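Print this page | E-mail this to a friend

In defence of the odds and ends box

My cousin Simon moved into a new flat in February and the first thing he did (before curtains, before a kettle!) was buy a set of 83 little clear boxes with labels on. Screws in one, batteries in another, rubber bands in a third. He was so pleased with them. He sent me photos from every angle, and I said lovely, well done, and went straight back to my own house, where everything small and homeless gets dropped in one big bin by the back door.

I've been told off about this bin for years. My neighbour Krishnamoorthy Marar thinks it's a disgrace, and he's a kind man who hardly ever thinks anything is a disgrace. But I love it, and I'd like to stick up for it and for all the other bins like it.

Sorting is work, for a start. You have to decide what a thing is before you can put it away, and with half the small stuff in a house you simply can't. Is a stray lid kitchen or bathroom? What about the plastic bit that came off the other plastic bit? Give me one deep container with high sides and I'll have the floor clear in six minutes, with the tea still hot.

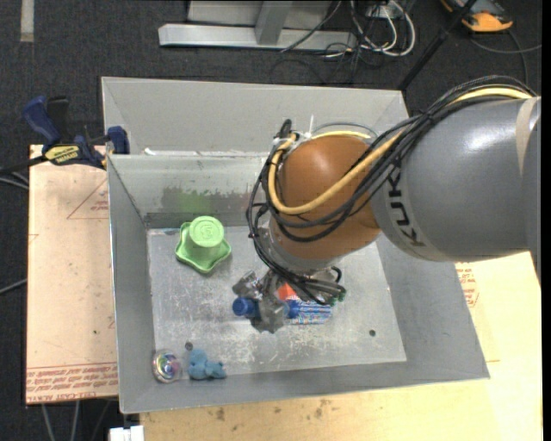 A bin should look used

A grey one with a scuffed floor, scratches all over it and old smears of green and red up the back wall has had a proper working life, and I trust it more than anything fresh from the shop. Then you look in and there's a pale green plastic thingummy with a wavy star-shaped rim, and a bright blue cap, and that's my sort of collection. Try writing a label for that lot! You'd be there till supper.

Simon says the trouble comes when you want something back out, and fair enough, it can be a faff. I once spent most of an evening after a fuse. But I did find a chess piece we'd given up on, and the key to the shed, and I was happier at the end of it than he's ever been with his label maker.

My one rule is that the bin mustn't get so full you can't see the bottom. When mine does, I tip it on an old sheet, put back what I like the look of and give the rest away. Chandrasekhar Salian at the Gosmont swap table takes anything, bless him, and he keeps it all in eight biscuit tins with no labels whatsoever.

So keep your little boxes if they make you happy. Mine's staying by the back door, and Krishnamoorthy can walk round it.

Print | E-mail

Recent items
Why I iron nothing but pillowcases
The Gullik shelf: a year on
Cloltine polish and other things my gran swore by
Letters: 129 of you on teaspoons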